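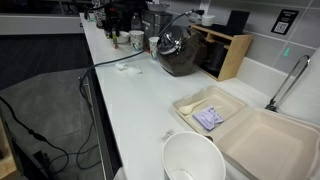 Figure 3. Single-use items on a kitchen counter: molded-fiber clamshell, paper cup, plastic spoon, small paper packet.

3.2 What people throw out with lunch

Orders in Hodport came to 724 over the study period, Stonlow 422. Both towns switched to fiber boxes before we started, so no foam baseline (see limits, 5.1). Households kept a bag by the sink and we weighed it, food scraps taken out first. Cutlery was the suprise. Over 50 percent of Hodport orders came with a spoon or fork the customer had not asked for, and most went in the trash unused. Packets same story.

Boxes did better on paper than in practice. Vodo, the hauler for both towns, takes molded fiber in the green bin only if clean. Greasy ones get pulled. Stonlow residents mostly did not know this, the leaflet was in small print and went out in June when many were away.

One shop, Hoàng, moved to cutlery on request midway through. We kept its orders in the totals but ran them seperately too, Table 4. Change was large, but one shop only, so no test reported. Bag weights for the last 80 orders in Stonlow are missing a lid category and were coded as "other paper."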